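**Ticket:** Left and right tracks drift apart during the tin packing task
**Project:** Hulness (student project, two-gripper packing)
**Component:** Skultel hand-held grippers, pose tracking
**Status:** Open, workaround in place
**Priority:** High until the March demo

### Report

We are recording the packing task with both hand-held grippers. Each episode starts with the goods on the bed and ends with them in the tin. The left gripper does most of the pick-up and the right one passes things across or holds them ready.

When we replay an episode, the two tracks start in the right places and then move apart. By the last item the replayed grippers are too far from each other to hand anything over. The widths (how far the fingers are open) look fine all the way through. Only the position is wrong.

The same grippers gave clean tracks at the workshop table in Llanos. No firmware change between that session and this one. Calibration file is the same one.

Expected: gap at the end of an episode within 12 mm of the measured gap.
Got: 375 mm on the worst episode, and most of the others well over the limit.

### What was being recorded

Item set is the standard one for the task: sponges, snack bar, purple packets, rice crackers in clear wrap, the small cartons. Soft things and slippery things mixed on purpose, so the policy doesn't learn one grip for everything.

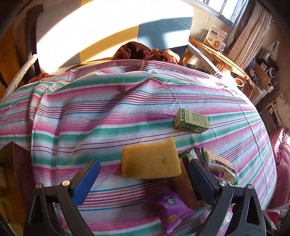 Episodes are capped at 300 seconds. Most finish well under that. The drift does not seem to depend on length, as a few short ones are among the worst.

### Checks so far

**1. Loose hardware.** Went over the pivot screws on both grippers. One was slightly slack on the right unit and has been tightened. Recorded again, same drift. Ruled out.

**2. Finger pads.** Someone suggested that a pad lifting at the edge could be knocking the width reading. Pads are seated properly and the width was never the problem anyway. Ruled out.

**3. Clock offset.** Compared the start signals from both units against the laptop. Offset is small and constant. If this were the cause the tracks would be late, and they aren't, they are in the wrong place. Ruled out.

**4. Lighting.** The window is behind the bed and the sun comes straight in. In the replay viewer, exposure hunts up and down whenever a gripper tilts up towards the head of the bed. Recorded one batch with the curtain drawn. Drift went down but did not go away. Part of the cause.

**5. Bed sheet.** The stripes run the same way over the whole surface and the colours repeat. The tracker matches points from one moment to the next, and we think it is locking on to the wrong stripe when the gripper moves quickly across the bands. Moving along the bands gives hardly any error. Moving across them gives a lot. It also seems worse where the sheet is pulled smooth than where it is creased, which would fit. Likely main cause.

**6. Sheet moving.** Pressing down to pick up a flat packet drags the sheet with it, and the tracker treats the sheet as fixed. Small effect next to number 5 but it is there. The workshop table obviously doesn't do this.

### Test

Ran 14 episodes, half with everything as before and half with the changes below:

- curtain drawn
- printed marker sheets taped to the furniture round the bed, not on the sheet itself
- slower moves across the stripes
- both grippers held still over the tin for a moment at the start and at the end

Items, order and tin position unchanged. 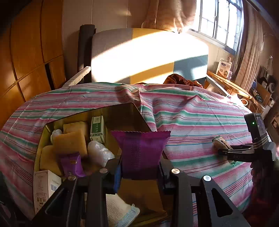
*Purple packet held over the tin, wrapped item at the second gripper on the right.*

### Result

With the changes, every episode but one came in under the 12 mm limit. The one that failed had a fast reach for a purple packet, straight across the bed. Without the changes the results were as bad as before.

The start and end holds turned out useful for a separate reason. They give us a known pose to check against, so a bad episode can now be spotted from the log without replaying it. I have added this to the recording notes.

### Other things noticed

- Glossy packets slide in the fingers if pinched near the crimped seam. Take them lower down.
- Sponges squash, so the recorded width keeps falling after contact. The contact detector reads this as the grip still closing. Needs its own ticket.
- The tin should stay at the same angle between episodes. It creeps on the sheet. Tape on the underside works but leaves marks.

### Still to do

- [ ] Repeat on the plain grey blanket to confirm the stripes are the main cause
- [ ] Send both sets of logs to the Ukinska team, who use the same tracker on a workbench — they may have a setting for repeated patterns
- [ ] Go through the older bed episodes and mark the ones with drift so they are left out of training
- [ ] Decide whether the marker sheets stay in for the demo

### Update, 16:40

Blanket test started. First few episodes are inside the limit at normal speed with the curtain open, no marker sheets. Will post the full numbers once the batch is finished. Please don't delete the striped sheet recordings yet, we need them for comparison.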